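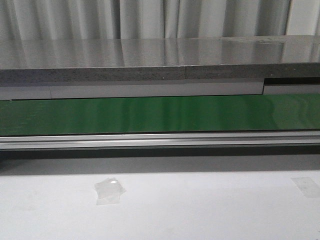 3.2 Household survey

The survey covered rented apartments in two districts of Canville, Yu and Jirkis. Yu lies along the river and was built up mainly with four-story blocks. Jirkis is newer and has wider streets and larger windows on the south side. Each household was asked to keep a daylight diary for one week in April and to return it by mail in a prepaid envelope.

We mailed 3,696 diaries and received 2,544 that could be used. A diary was left out if fewer than four days were filled in or if the apartment number was missing. Return rates were higher in Jirkis, and older tenants in both districts were more likely to answer than younger ones. We did not weight the results for age, as the building records did not give us a reliable age profile for either district.

The diary had three parts. The first asked which way the main room faced and what covered its windows: nothing, a blind, a thin curtain, a lined curtain, or more than one of these. The second asked at what times the covering was opened and closed. The third asked when the ceiling light was switched on. Tenants wrote times to the nearest quarter hour. Where a time was given as a range, we used the midpoint.

A smaller group of 80 households also agreed to have a light logger placed in the main room for the same week. We used the Vundanel logger, set to take a reading every five minutes. It was placed at table height, at least one meter from the window and out of direct sun. Readings below 50 lux were treated as dark for the purposes of this study. Two loggers stopped during the week and were replaced the next morning, and the missing hours were left blank.

Figure 4 shows a pale curtain behind a glossy surface, with the folds reflected in it. Reflection of this kind was not measured separately. The logger records the total light reaching its sensor, so light from shiny furniture and floors is included in the readings.

Figure 4. White curtain and its reflection in a glossy gray surface.

3.3 Matching diaries and logger data

Diary entries were matched to logger readings by household number and day. A switch-on time was accepted if the logger showed a clear rise in the two readings that followed it.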